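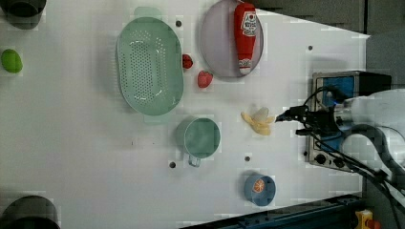
According to Gutum support, the drift on this cell is a gripper problem and we should order a new set of fingers. I don't buy it, and I'm writing the reasons into the ticket before anyone raises a purchase order.

Support > Cells and arms > Tabletop pick cell > Open tickets

Reading time: 2 minutes

Symptom: the arm comes down short of the pick point and the fingers close on the near side of the item, or on nothing. It's fine after homing and gets worse through the morning. Same behavior on the banana, the strawberries and the mug, so I'm not blaming any one item.

What Gutum suggested first was a full recalibration. Did it. Good for an hour, then back where we started. They called that "expected settling." After 2000 cycles on this mount I'd like to know what is still settling.

Second suggestion: swap the fingers. The pads have 375 cycles on them. I put a straightedge across both and saw no wear worth a new set. If worn pads were the cause, homing wouldn't clear it.

Checked so far:

Table bolts, all tight.
Rail, no play by hand.
Controller log, 59 position warnings since the last restart. Every one is on the wrist joint, none on the base or elbow. Support has had this log since February and hasn't mentioned it once.
Cable run from the gripper back over the control box. The loops pull when the arm reaches for the far side of the table. I can feel it through the wrist with the motors off.

That last one is where my money is. The Horgan cable clips were moved when the Mindia controller went in, and the drawing was never updated. I don't have proof yet.

We use cookies to remember your ticket filters. Accept / Manage settings

Update, 3:40 pm. Power off, cables unclipped, re-laid with more slack at the wrist and the second clip left open. Re-homed. Same item layout, same program, same speed, so there's only one change to argue over.

Update, 5:15 pm. No new warnings. The fingers are landing on the pick point. Gutum replied that this is "consistent with a successful recalibration," and I'd accept that if I had recalibrated. I only homed it.

Not closing yet. One quiet afternoon proves very little and the fault has always shown up in the morning. Leave the clip open, don't touch the gripper, and don't let the Cornent script run its auto-calibrate on startup or we'll lose the comparison. Finger order on hold.

Status: open, waiting on a morning run.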